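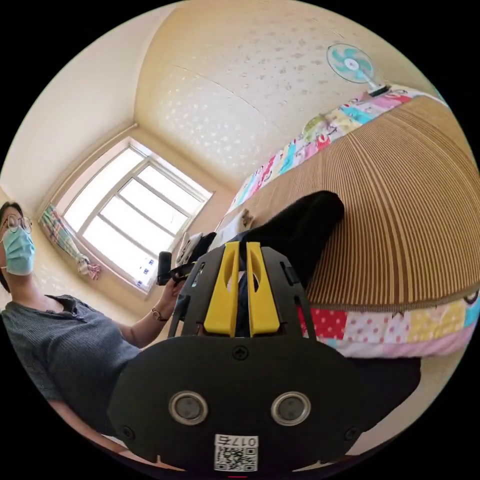

Jinfeng Deng
Lecturer in Practical Robotics and adviser to the Clirstead student robot club

Chapter 4
What Did the Club Learn? Reading a Student Project With Some Doubt

Before you begin

You should have finished Chapter 3 and have your own project notes at hand. A second person's notes are better still. Most of the questions in this chapter are easier to ask of somebody else's work, and you will get to your own soon enough.

Key terms: demonstration, trial, hold-out room, success rule, operator habit

4.1 A bedroom is a hard place to be right about

Student clubs like to announce that they have taught a robot to do housework. I have advised one club and judged the work of several others, and I have come to dislike the sentence. It has three claims folded into it. One is that there was teaching. Another is that a robot did something afterward. The last is that the something deserves the name of housework. Each of these can fail without the other two noticing.

The usual method will be familiar from Chapter 2. A student holds a gripper by hand, carries out a chore with it, and records the whole thing. Do this enough times and you have a set of demonstrations. A program is then trained to copy the motions, and a robot arm with the same kind of fingers is asked to repeat them. It's a sensible method. It is cheap, and it gets students out of the lab and into the sort of rooms people live in, with patterned quilts, woven mats and daylight coming through the window.

That is also the trouble with it. A black cloth on a striped mat is one problem. The same cloth on a plain white sheet is another, and the same cloth on a dark sofa may defeat the program altogether. Students know this when you ask them. They tend to forget it when they write the poster.

4.2 The Povdale project

The case we will follow through this chapter comes from the student club at Clirstead. The team was made up of Zhenhua Kang, Jiahui Yuan, Lingyun Hou and Deming Meng. They named the project Povdale and started in January with a short proposal: collect bedroom chores by hand, train on them, enter the result in the Stistitz student contest in the spring.

Their final report gave the following figures.

Demonstrations recorded: 3,968
Demonstrations kept after review: 1,618
Rooms used: 16
Test trials counted as successful: 15

Look at that list for a minute before reading on. The first number is the one that went on the poster, in large type. It is also the least useful of the four. The team threw out more than half of what they recorded, which may have been the right thing to do, but the report gives the matter a single line: "poor quality clips removed." Poor in what way? If the student dropped the cloth and picked it up again, was that a bad demonstration or a very good one? A robot in a bedroom is going to drop things. A collection with every fumble cleaned out of it teaches the program that fumbles don't happen.

I put this to Kang, who had done most of the sorting. He told me the rule was that a clip was bad if it looked bad. I don't blame him much. He had a great many to get through and no written rule to use. Still, a rule that lives in one student's head cannot be checked by the other three, and when Yuan took over for a week the share of clips kept went up sharply.

The last number is worse. Fifteen successes sounds fine until you ask how many trials there were, and the report doesn't say. The team could not agree on it later. Hou remembered stopping several trials early when the arm was plainly heading the wrong way, and those had not been written down as anything. Are they failures? I would say so. Meng argued that a trial you stop isn't a trial. You will be asked to take a side in Exercise 4.3.

4.3 Who was holding the gripper?

Here is a question that students rarely raise by themselves. Hand a gripper to four people and ask each of them to fold the same towel, and you will get four ways of folding. One comes in low from the side. One pinches the corner from above and drags. After a few days each of them has settled into a habit and has stopped noticing it.

In the Povdale records, Hou did far more of the collecting than anyone else, largely for the dull reason that she had free afternoons. The program that came out at the end folded cloth the way Hou does. The team took this as proof that it had learned to fold. It may have been proof that it had learned Hou.

There is a fair test for this. Train once without the busiest collector and see what is left. The team had the time to run it and chose to record more clips, and I let them. That was my mistake as adviser, and I record it because advisers make it often. More data feels like progress. A test that might embarrass you feels like a delay.

4.4 The contest

The Stistitz judges saw the arm on Friday, 5/3/24, on a bed set up in a hall. The arm picked up a cloth, folded it once, and set it down a little crooked. People clapped. The team got a certificate and a write-up in the newsletter of the Zeng workshop, where the arm was built, and the write-up said the robot could "tidy a bedroom."

It folded one cloth. I was pleased for the students, and I clapped too, but please keep those two statements apart in your mind as you read the rest of the chapter. The team's own notes had the hall bed covered with a sheet the club brought along, one they had used during training. No judge asked about the sheet.

4.5 What we will do in this chapter

Section 4.6 sets out how to write a success rule before the first trial. Section 4.7 deals with hold-out rooms: how to choose one, and how to keep your teammates from "just trying" the robot in it. Section 4.8 goes back to the discarded Povdale clips, which the team kindly kept, and sorts them again under a written rule. The results did not please everyone.

Warm-up work

Find a student robotics poster in your department hallway. Copy down its largest number. Then write what you would need to know before that number told you anything.

With a partner, write a rule for "the cloth is folded" in two sentences or fewer. Trade rules with another pair and try to fold a cloth badly in a way their rule would accept. This should take you under five minutes. Keep the rule, as you will need it for Section 4.6.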